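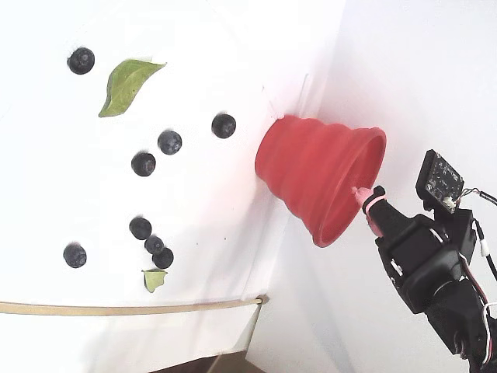 Subject: Re: Re: berry table, who is still sorting by hand?

Hi all,

Sorry for slow answer, typing this between two deliveries so it will be messy.

Somebody on the list wrote:

> We pack for Kalitance too and they have been asking us since March
> when we will put an arm on the line. Can the people at Grarik say
> what really changed for the packers? Not the sales talk. Did hours
> go down? Did anyone get moved? And who fixes the thing when it
> stops? My crew is nervous and I have nothing to tell them. I also
> hear different stories about speed. One person told me it's faster
> than a packer, another told me it's a toy.

OK so. I'm a line lead at Grarik, fruit side, been there long enough to remember the old belt. I'll answer in the order you asked, more or less.

Hours. Nobody lost hours on my shift so far. Two people went from packing to what the office calls tending. Pay is the same, which they were not happy about, because tending means you get blamed when it stops. We asked for a higher rate and the answer was "after the season". Still waiting. If your people get asked to tend, get the rate in writing first. We didn't.

Moved. Yes, a bit. The evening crew lost one packing spot and gained one on returns. Same building, colder room. The person who went over didn't ask for it and I think that was handled badly. It was told to them at the end of a shift, standing by the door.

Speed. It is slow. Your second person is closer to right. A good packer on my line does 1000 berries while the arm is still thinking about the first tray. The best count we ever wrote down for it was 266 in a shift, and that was with someone standing over it all day. But speed was never what Kalitance cared about when they came to look, they wanted to know about bruising and hands touching fruit. So don't let anyone compare your crew with it on speed, in either direction. Different question.

What it does to the work – this is the part I would tell your crew. Before, you sat down, you sorted, you talked. Now one part of your head is always on the arm. You listen for it. People say they are more tired at the end even tho they handled less fruit. I beleive them, I did a week of it myself and went home with a headache every night. Ask for rotation. We do two hours on tending and then back to packing, and that helped more than anything else we tried.

Also leaves. A packer flicks a leaf away without knowing they did it. For the arm a leaf is a whole subject. We had meetings about leaves.
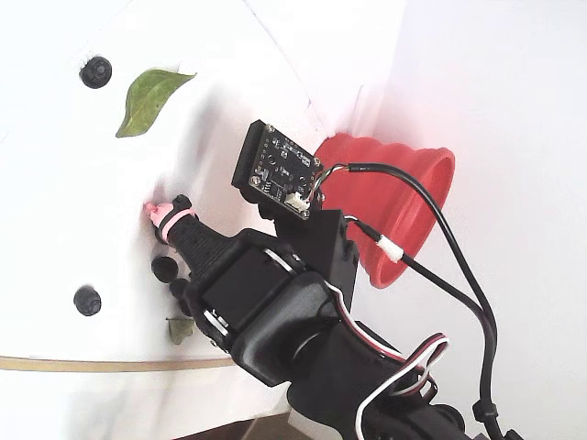

Who fixes it. On paper, Panyasiri. They have the service contract and they do pick up the phone, I'll give them that. In real life the tender fixes it, meaning the small stuff: a plug that worked loose, a fingertip that needs changing, a cable that got in the way of something. None of that was in anybodys job description. It is now, after we made noise. Write down every stop from day one, with the time and what you did. We started our log late and when the rate question came up we had only half a season to show.

Training was one morning. Too short. Half of it was safety, fine, needed. The other half was a screen with menus that have since changed. Ask for a second session a month in, when people have real questions. Ours had to beg for it.

One good thing, to be fair. The tenders know the machine better than the office does, and the office noticed. When Dadska came around with their own offer (a bigger setup, whole new table) management asked the tenders to sit in on the demo. First time I've seen that happen at our place. They asked hard questions too – where do the small soft ones go, who empties the cup, what happens if a sleeve gets caught. Dadska said they'd come back with answers. No answers yet.

So for your nervous crew: I would not tell them nothing will change. I told mine that and had to walk it back. Tell them what you know and what you don't, and get them in the room early, before the table is bolted down.

Things I'd still like to hear from the others here:

- anyone got a separate pay rate for tending? what did you call it
- anyone doing rotation shorter than two hours
- does your service firm let you swap parts yourselves or do you void something

I can send our stop log sheet to whoever wants it, it's one page and ugly but works. Write me off list, not here, the attachment gets stripped.

Truck is here, have to go. Will read replies tonight after 8.

Line lead, fruit side
Grarik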